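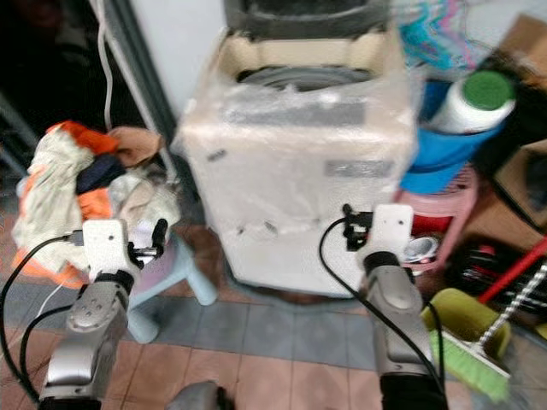
Trilok Bajpai asked under my last post whether the robot has taken my job yet, and if so, could it also take his. Long answer coming, Trilok. Get a tea.

I do laundry for Redov in Sandley. Shared houses, a couple of hostels, a few older people who'd like their sheets done by someone who isn't their daughter. Since February some of the loading has been done by a pair of arms from Zitineck. Top-loader, heap of clothes on a stool, two grippers. You've now seen the future and it has a mop bucket's worth of clutter round it.

What I was told at the briefing: "It will free you up for higher-value tasks." I wrote that down. I've been looking for the higher-value tasks ever since and so far I've found pockets.

Pockets are mine now. All of them. The arms can pick up a pair of trousers but they have no curiosity about what's inside, so everything goes past me first. I used to check pockets while loading, with the same hands, in the same second. Now it's a Stage. It has a line on the sheet and I sign for it.

Things I've signed for: bus tickets, a spoon, somebody's door key (twice, same key), tissues beyond number.

The other new job is The Heap. Capital letters because it has them in the guidance notes. The Heap has to be loose enough for a gripper to get hold of one thing at a time, and it has to be where the arms can reach. I have 14 years in laundry and I now get feedback on how I pile it.

The feedback is fair, by the way. I pile like someone who expects a human to be dealing with it.

Fitted sheets. I'll say only that I have never felt closer to a machine than watching it hold one corner of a fitted sheet and stop to think.

On speed, as everybody asks. A full load from heap to drum takes the arms 6 minutes on a good run. I'm faster. I'm also 46 and have a shoulder, and by the end of a shift the shoulder gets a vote. The arms are the same speed at the end of the day as at the start and it's very annoying of them.

I'll be straight about the shoulder. Bending into a top-loader for wet towels is the worst bit of this work and always has been. The arms only do the going in. The coming out, when everything weighs three times as much and has tied itself in a knot, is still me. I did raise this. "It's on the roadmap," I was told. I've started saying it at home when asked about the gutters.

So what's changed for people, then (Trilok is still waiting). Hours first. We weren't cut. We were moved about. Two of us used to overlap in the afternoons, and now one of us overlaps with the arms. On paper that's the same number of hands. It's a very quiet afternoon.

I miss the talking more than I'd have guessed. Ansah House is our biggest round and two of us used to do it together. You'd find out who'd had a baby, who'd been sacked, which dryer was lying about its temperature. The dryer information was worth real money and it's written down nowhere.

Second thing is who gets rung. When I muck up a load, my supervisor hears about it. When the arms muck up a load, my supervisor also hears about it, and then rings me. I'm not complaining, I'm only noting which way the phone works.

Third is training. The Zitineck people wanted to watch how we do it, and they were nice about it, and good at asking. Why do you turn that inside out? How do you know that's a wool? I couldn't tell them. I said it feels like a wool. A young man typed for quite a while after I said that.

I'd like that bit to be worth something, is all. If the machine gets better because I stood there saying "no, not with the whites", there should be a line for it on my payslip. The hourly rate has gone up by 72p, which was due anyway, and which came with an email about exciting times.

Someone's asked if I'd send the arms back. No. I'd send back the sheet I have to sign. I'd keep the arms, put them on unloading, and have the second person back in the afternoons. I've put this in writing. Reply dated 3rd November: thank you for your valuable input.

And yes, they've had one of my ideas. I said sort it into smaller piles so the machine isn't digging. That's now "micro-batching". There's a slide. My name's not on the slide but there is a drawing of a sock.

To the person asking if it folds: no, it does not fold. I fold. My gran folded. When it can do a duvet cover by itself on a narrow landing with a bike in the way, I'll come back on here and say so.

Trilok, your actual question. It hasn't taken my job. It's had the one part I could do without thinking and left me the thinking, plus the wet towels. I don't know what it'd do with yours. Do you have pockets?

Right, dryer's beeping. Will answer the rest of you after the Ansah round, and whoever keeps sending me the laundry-folding dog, I've seen it, he's very good.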